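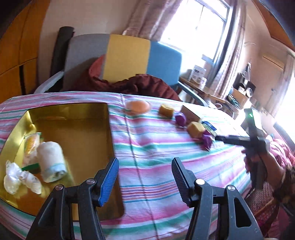

Small things on a striped sheet, with a gold-coloured tray for packing them.

Dralluvdale is looking for people who like to put small things in order. We prepare welcome trays for guest rooms, and before the spring season we must fill 300 of them.

The work is simple but it asks for patience. You receive a tray, a rolled towel and a mix of small items – sponges, wrapped sweets, little packets. You arrange them so that everything can be seen and nothing falls out when the tray is carried. We will show you two ways of doing it on the first morning, and after this you may find your own.

We work in a furnished bedroom, and the bed is our table. Please come with clean hands and without strong perfume. Shoes stay at the door.

Who can apply: any adult who can stand or kneel for two hours. Experience in a hotel or a shop is welcome but not needed. Your English can be basic, mine is also not perfect.

The sessions are in March, from 9.30 until 12.30, with tea in the middle. We pay 71 for each session, also for the first one. There are places for eight persons.

To apply, write a few lines to Guadalupe Jaramillo at the Dralluvdale office, room 159, and say which mornings are possible for you.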